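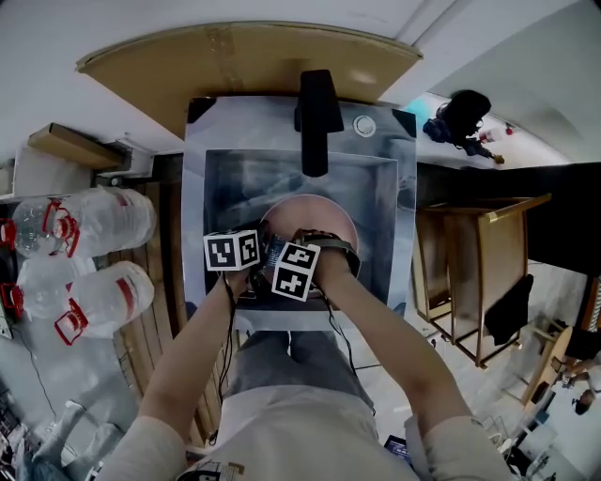
1/ Sink day

Okay, a few of you asked what I do all day now that I'm on the data side at Likby, so have a thread. It's mostly dishes. I have a master's degree and I spend my mornings at a gray sink with coded blocks above my wrists.

2/ The short version: we want a model that can handle dishes, and for that it needs to see a whole lot of people handling dishes. One attempt from start to finish is an "episode." The blocks with the black and white squares are tracking markers, one by each hand, and they give us where the hands are and how they're tilted. The view from up at head height gives us everything else.

3/ We're at 2625 episodes for the sink task as of this morning, Sunday, February 12, 2023. (Yes, Sunday. The building is quiet on Sundays and I get Monday off, it's a good trade, don't feel sorry for me.)

4/ Of those, 1947 are marked usable. The rest got tossed for all kinds of reasons. Marker hidden behind the other arm is the big one. Then there's clock drift between the hands and the video, which we didn't catch for most of a week in January and I'm still grumpy about it.

5/ Marker hiding is so annoying at a sink in particular! Think about how you wash a bowl. Your hands come together low in the basin, you turn your wrists over, and one of them ends up in front of the other. Perfectly normal thing to do. Terrible for tracking.

6/ First fix we tried was telling people to keep their hands apart. Don't do this. You get very clean tracks of somebody washing a bowl like they've never met a bowl. Zulmira Paiva (she trains the models, I just feed them) looked at one batch and asked me if everyone was okay.

7/ So now the rule is: wash it the way you'd wash it at home, and if a marker drops out for less than a second we fill the gap in software. Longer than that and the episode goes in the bin. We lose more of them but the ones we keep look like real people.

8/ Cables! Each block has its own thin black cable and you have to think about where it goes before you start. Mine run down toward my hips. If there's too little slack you feel a tug every time you reach for the far side of the basin, and you start reaching funny without noticing. Too much and it's in the sink with you.

9/ Somebody always asks why we don't do this in a nice clean lab kitchen. We did, for the first set, at the Andent office. White walls, one bowl, nothing else anywhere. The model got really good at white walls and one bowl.

10/ Now there's stuff. Big water bottles with red caps on the floor, cardboard leaned up against the wall, other people busy with their own thing on the far side. I used to tidy before a session and Zulmira asked me to please stop. Best work instruction I've ever had, I'd like it in writing for my mother.

11/ What we do change on purpose: the bowl, where it starts in the basin, which hand goes first, and who's doing it. We've had 17 people do the sink task so far. I wanted more lefties and I've got two, so if you're a lefty and you live nearby my DMs are open.

12/ You can tell people apart from the hand tracks alone after a while. There's one guy who turns the bowl and keeps his hand still, and another who does the exact opposite. I wash in tiny nervous circles, apparently. Found that out from a plot, in a meeting.

13/ A thing I got wrong early on: I threw out every episode with a fumble in it. Bowl slips, you catch it, carry on, and I'd hit delete. Then the first policy we trained would lose its grip a tiny bit and just freeze, like it had no idea that was a thing that could happen. Well, no, it had never seen one.

14/ So fumbles stay now, as long as the person recovers, and they get their own tag. I went back through the trash folder and rescued 53 of them. It took two evenings and a whole bag of pretzels. Back up your rejects, friends.

15/ Labeling is the boring half. Every episode gets a start, an end, the moment the hand touches the bowl, and one plain sentence on what was done. We use a tool called Stimden for it, which is fine, except it forgets my keyboard shortcuts every time I log out (if anyone knows a fix, PLEASE).

16/ Someone asked if it's tiring. The washing isn't. It's the weight on the wrists and the looking down. I do short runs and then shake my arms out, and I don't do more than an hour without a real break. My neck used to complain a lot more when I skipped that.

17/ Next up is the Baptista set, same dishes at a different sink with a shallower basin. I expect the marker problem gets better and some new problem shows up. I'll post the tag list we use once I've cleaned up the spelling in it. Back to the bowl!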